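Help wanted in the kitchenware corner at Druststead

I run the secondhand kitchenware corner at Druststead, and I'm looking for 2 people to help me sort, match and pack what comes in. We get bowls, cups, spatulas, lids with no pots, pots with no lids -- if it ever lived in a kitchen drawer, it ends up on my tables sooner or later. The plastic things are my favorites (I know, I know), and they're what you'd start with.

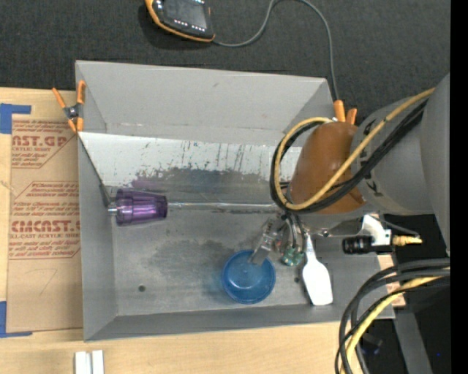
Do I need any experience to apply?

None at all, as long as you can tell a cereal bowl from a mixing bowl and don't mind having a box of odds and ends put in front of you.

You'd be checking pieces for cracks, putting sets back together when we can, and wrapping the good stuff for the Hoddale store. Shifts run 5 hours and there's a proper lunch break in the middle. Agata Valentini does the schedule and she's pretty easy about swaps if you ask early! You'll be on your feet a lot, so wear decent shoes.

Pay is hourly, same rate as the store staff, and the job runs through December with a good chance of staying on.

Send a few lines about yourself to Hsin-yi Poon at the Druststead front desk by May 8, 2018, or drop in and ask for her. A resume is fine but I'd much sooner read a note.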